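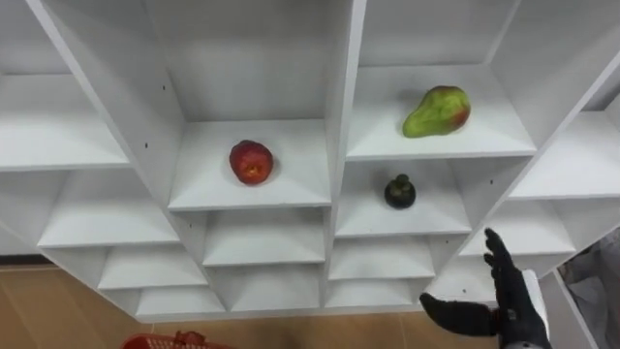
I finally made it to the Plemberg open day, and I have a notebook full of scribbles, so let me get them down before I can't read my own writing anymore.

If you don't know Plemberg, they make scheduling software for small clinics. Four product teams, one office in Wesport, up on the second floor over a bank. They open the place up on a Saturday every so often and let outsiders sit in on how they plan their work. I've been nagging my boss about our own planning for months (two-week sprints that somehow take three), so I signed up the minute I saw the post.

Trinh Bùi met us at the elevator and took us straight into a backlog session. A real one, with real tickets! I'd expected slides. The team had 16 items to go through and they threw out more than half. Trinh's rule is that if a ticket hasn't been touched in two sprints it gets deleted, and whoever misses it can write it again. Somebody from my group asked what happens when a customer request gets deleted that way, and she just shrugged and said customers are pretty good at asking twice.

After that we got the release walkthrough from Oskari Pesonen, and this was my favorite part of the day. They used to keep the release steps in one giant wiki page. Then last August a database migration got skipped and the whole booking calendar showed up empty for a morning - ouch. Now every release runs off a checklist with 15 steps, and the build won't go out until each one has a name next to it. He showed us the one from the week before, including the step where someone had typed "sort of done" and been sent back to finish it.

I did think the stand-up demo was a bit staged. Everyone spoke in perfect little turns and it wrapped up in four minutes flat, and I've never been in one like that in my life. Raimo Kiiskinen, who was visiting from Amura and sat next to me, whispered that theirs usually ends in an argument about test environments. Same here, Raimo.

Lunch was soup and rye bread, very good, and too short. I got talking to Ulla Oksanen from the support team, who rotates into a product team one sprint out of four. She reads new tickets out loud to the developers the way the customer wrote them, typos and all. I want to steal that one right away. It'd be an easy sell at our place, too, because our support desk is just across the hall and we still mostly talk to them through a form.

Things I forgot to ask: how they handle vacations, and whether the deleting rule covers bugs. I've emailed Trinh about both and will add her answers if she writes back. The next open day isn't on their calendar yet, but there's a mailing list, and the parking behind the bank is free on weekends.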